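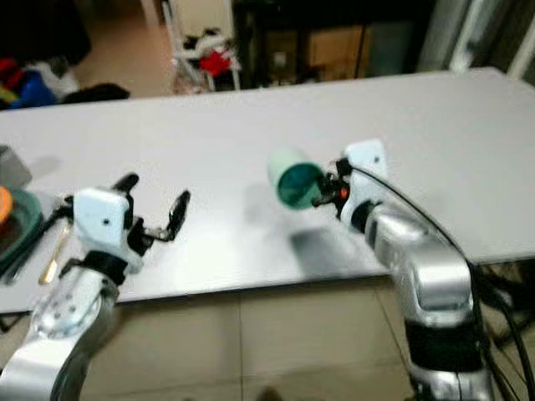 Laying a Place with Mixed Tableware: Project Report

Mon 27 May
Britley House Project Group, Domestic Design, Year 2

1. Purpose

The shared kitchen at Britley House has no matching tableware. Plates, bowls and mugs have been left by former residents over several years, and the cutlery comes from more than one set. The house asked for a simple standard for laying a place at the white table, so that whoever is on the meal rota can do it without asking.

The project had two questions. The first was whether mixed pieces can be laid in a fixed order that people find easy to use. The second was how much table each place needs when the mug is kept within the setting. Washing-up and the choice of food were outside the scope.

2. Materials

All pieces were taken from the open shelf in the kitchen. No new items were bought. The trial place was made up of a dark green plate, an orange bowl, a grey mug, a silver fork and a gold-coloured spoon. A pale green mug with a darker, teal interior was used as the second mug. It was chosen because the inside and outside are easy to tell apart, which helped when checking for tea marks.

The table is rectangular with a plain white top. It has no cloth. Two earlier projects used cloth mats from Petkov, but these were not available this term. We worked directly on the surface and marked positions with small pencil ticks, which were cleaned off at the end of each session.

3. Method

Each place was allowed a width of 60 cm, measured along the front edge. The plate was put down first and the bowl placed on the plate. Cutlery went to the right of the plate, with the heads pointing away from the diner. The fork was laid nearer the plate and the spoon outside it. This differs from the usual British layout, in which the fork is on the left. The reason is given in section 4.

The mug was tested in two positions: to the left of the place, with the handle also turned left, and to the upper right, beyond the spoon. Residents were asked to sit down, pick up the mug, put it back and then use the bowl. Any contact between mug and bowl was noted, as was any contact between a sleeve and the cutlery.

In all, 78 placings were recorded over the first half of May. Sessions where a resident left before finishing were dropped from the count. A placing was marked as correct if every piece could be reached without moving another piece out of the way. Straightness of the cutlery was not scored, and forks and spoons lying at a slant were accepted.

4. Results

Of the 78 placings, 60 were marked as correct. Most of the remainder were due to the mug in the upper right position, where it came between the diner and the dishes in the middle of the table. The left position gave fewer faults, although left-handed residents were not well represented and the result should be read with that in mind.

Moving the fork to the right freed the left side for the mug. When the fork was kept on the left, residents tended to push the mug forward to clear it, and the mug then moved into the neighbour's space. With both pieces of cutlery on the right this did not occur in the later sessions.

The bowl on the plate was less satisfactory. The orange bowl tilts easily if it is set down towards the rim of the plate, and it needs to be centred by hand. A flatter plate from the Trestier set was tried for comparison. It held the bowl level but was wider, and it used up the room intended for the spoon.

Colour had a small but useful effect. Residents who had been told "green plate, orange bowl" laid the place faster than those who had been told "dinner plate, soup bowl", mostly because the shelf holds several sizes of each and the size names are not agreed. We did not time this accurately.

5. Mug handling

The mugs on the shelf have handles of different sizes. The instruction given to residents was to lift by the handle and to avoid putting fingers inside the mouth of the mug when laying the table. This is an ordinary hygiene point, but it affected the layout, as a mug carried by the handle is normally put down with the handle facing the hand that carried it. For the left position, that means carrying it in the left hand.

Where a mug was brought to the table lying on its side or upside down, residents were asked to stand it upright before filling in the sheet. A mug on its side takes up more table than an upright one and should not be treated as part of a finished setting.

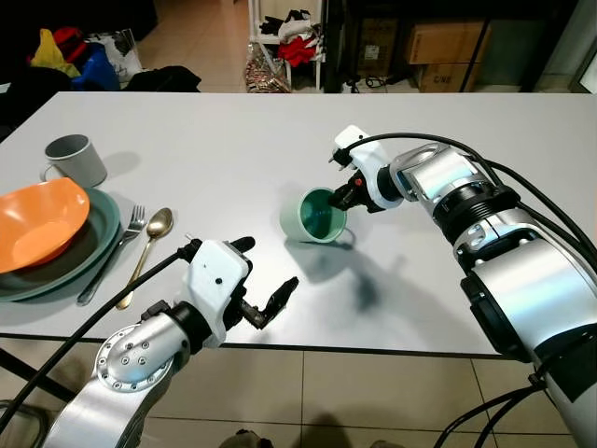
One resident wrote on the comment sheet that the left-hand mug was fine at breakfast but a nuisance in the evening, when "there is a pan in the middle and everyone is reaching over everyone". The same resident asked for the bowls to be stacked at one end of the table and handed out with the food.

We tested this request in the last session only. It reduced the tilting problem, but the stack took the space of one place. It may suit evenings when the table is not full. The standard has been left as it is for breakfast, and the evening version is listed under further work.

6. Cost

The budget was 2000 pence, from the course fund. We spent 44 pence, on a pencil. The comment sheets were printed at the house. The unspent amount has been returned.

7. Limits and further work

The trial used one table and one shelf of tableware. Results for a narrower table would differ, and the 60 cm width should be measured again before the standard is used elsewhere. Trandmont Hall has asked for a copy, but its tables are round and the mug position would need to be worked out from the start.

Further work should cover left-handed diners, evening meals with shared dishes, and a check on whether the bowl can be replaced by one with a wider foot. The pencil ticks should be replaced with something that does not need cleaning off.

Related reports
Shelf Labels in the Britley House Kitchen
Drying Rack Capacity at Trandmont Hall
Petkov Mats: Wear After One Term
Sorting Mixed Cutlery by Length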